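Section 4: Fitting the stop valve and filling your Lill garden water tank for the first time

By now your Lill tank should be standing on its base, with the lid on and the downpipe from the gutter pushed well into the inlet at the top. If it isn't, do please go back to Section 3 before you carry on, as a tank with water in it is a very different thing to move from an empty one! A full Lill holds 179 litres and will not be shuffled along the wall by anybody.

You will need the valve kit, a roll of thread tape, an adjustable spanner, an old towel and a cup of something warm if you are doing this in March, as many of our customers like to. Allow yourself 50 minutes. Most people are quicker, but it is a pleasant job when it isn't hurried.

1. Find the threaded outlet low down on the front of the tank and unscrew the yellow transport cap. Keep the cap somewhere safe (the shed windowsill is traditional), for you will want it again if you ever take the tank down.

2. Wipe the outlet thread with a dry corner of the towel. A bit of grit in there can cause a slow drip that drives you quite mad in July.

3. Wind the thread tape clockwise around the male thread, pulling it snug as you go, until you can only just make out the ridges underneath.

4. Offer up the valve and turn it by hand until it will go no further. If it feels stiff in the first turn, it has probably gone in crooked, so back it out and try again.

Valves with a lever handle: 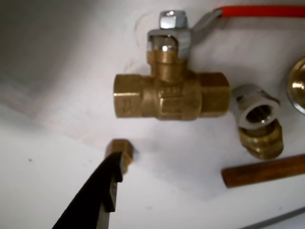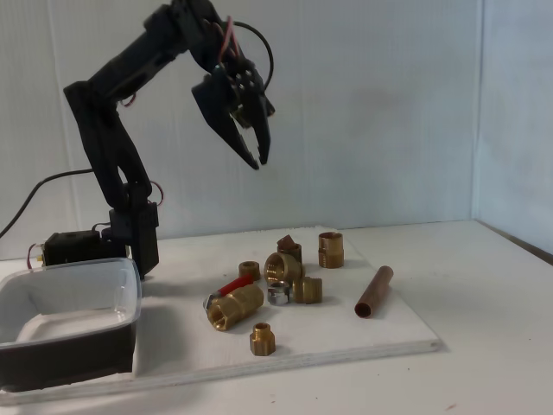
5. Give the valve a last half turn with the spanner. Hold the spanner on the flats nearest the tank, and please don't use the lever to wind the valve round, however handy it looks.

6. Check that the lever has room to swing. On a ball valve it lies in line with the pipe when open and straight across it when closed. Leave it closed for now.

CAUTION: Do not overtighten. The outlet on the Lill is moulded in one piece with the wall of the tank, and a cracked outlet cannot be mended with tape, glue or kind words.

7. Run in water from a garden hose until the level is 15 centimetres above the outlet, then turn the hose off and leave everything alone for 30 minutes.

8. Feel underneath the joint with a dry finger. If it is damp, drain the tank, take the valve out, put on fresh tape and start again from step 3.

Note: If you bought the larger Nusa tank, the steps are the same, but there is a second outlet at the back which must stay capped unless you are linking two tanks together. Linking is covered in Section 6.

Note: Rainwater from the tank is lovely for the garden, and for rinsing muddy boots, but it is not for drinking.

Spare washers and caps for both tanks can be ordered from Trastham by post or telephone. The telephone is not answered on Wednesday afternoons.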